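Pivside Support
Ticket: right hand drops out of position during twine spool pick, two-arm bench cell
Status: Resolved, monitoring
Site: Wirnent, bench cell 5
Priority: Normal

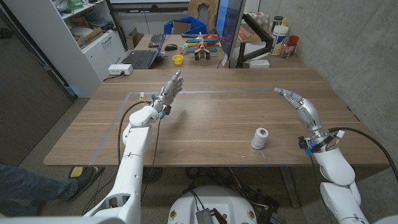 Fault as reported
The right hand stops short when closing on the spool. The arm gets to the grasp pose without trouble, then the thumb and index finger lag behind the other three and the controller raises a finger position timeout. The left hand runs the same closing routine with no error. First seen in January after the cell was moved to its present table. Clearing the fault and homing the hand gets it going again, sometimes for an hour, sometimes for two cycles.

Setup
Two white arms on one round base, a humanoid hand on each. Work area marked on the table with grey tape, one strip across the far side and one down the left. Task is Hakim routine "spool handover": right hand takes the spool, passes it to the left, left hand puts it back inside the tape. Hand controller software is the current release. Finger timeout is set to 500 ms on both hands.

Log

Entry 1, support
Please send the hand log from the last three faults and confirm the closing speed. Also tell us whether the fault appears with the arm parked and only the fingers moving.

Entry 2, site
Logs attached. Closing speed is at the default on both sides. Parked test done, 100 open and close cycles with the right arm in the rest pose, no faults. Ran the full handover after that and it faulted on the fourth pick.

Entry 3, support
The logs show the right hand losing replies from two finger drives just before each timeout. The supply voltage reading is steady. As the parked test is clean, we would look at the cable before the hand. Please do the following with the cell stopped and power off:

Check each connector at the right wrist is fully home. Push, do not twist.
Check the latch on the small module at the wrist.
Follow the main cable from the wrist to its first tie point and look for flattening or a tight bend.
Power up, bring the arm to the grasp pose in slow mode and note whether the cable goes tight.

Entry 4, site
Connectors were all home. Latch fine. No damage to the outside of the cable. In the grasp pose the cable does go tight. It leaves the wrist to the right, and when the forearm rolls to bring the palm round to face left the slack is used up. On the left arm the cable hangs in a loop down the side of the arm and has plenty to spare.

Swapped the right hand's cable with the spare from the Zuvwood kit in case the old one had a broken core. Same fault, sixth pick.

Entry 5, support
Thank you, that rules out the cable itself. Pull on the connector would give exactly this pattern. The two drives in question share one plug at the wrist. Please move the first tie point so that the wrist can go through its full roll in both directions with a loose loop left over. Do not tie the cable to the last segment before the wrist. Put the original cable back for the test if it looks sound, so we only have one change at a time.

Entry 6, site
Original cable refitted. Tie point moved back one segment on the right arm. Checked full roll both ways in slow mode, loop stays loose and clears the table edge. Had to shift the cable on the floor as well, it was lying under another one near the base and would not feed through. Floor cables still need sorting out properly, that is on our list.

Ran the handover for the rest of the afternoon. No finger timeouts. One missed grasp, where the spool had been left too close to the left-hand tape and the right hand knocked it over. That is a placing problem on our side.

Entry 7, support
Good. Please leave the timeout at 500 ms. Raising it would hide the fault if it comes back. Two more things while the cell is open:

Run the hand calibration again on the right side. The finger zero may have moved slightly with the repeated homing.
Save the hand log at the end of each shift until the cell has done 2,000 cycles.

Entry 8, site
Calibration done, index finger zero was slightly out, now corrected. Grasp looks more even. Spool start position in the routine moved a little towards the right arm, no more knocks so far.

Question for you: should the left tie point be moved to match? It has never faulted.

Entry 9, support
No need. Leave the left side as it is and note the two tie points separately on your cell sheet, so that whoever next takes the arms off puts each cable back where it was.

Entry 10, site
Cell sheet updated. Log saving switched on. Happy for this to go to monitoring. Will reopen under the same ticket if the timeout returns before the cycle count is reached.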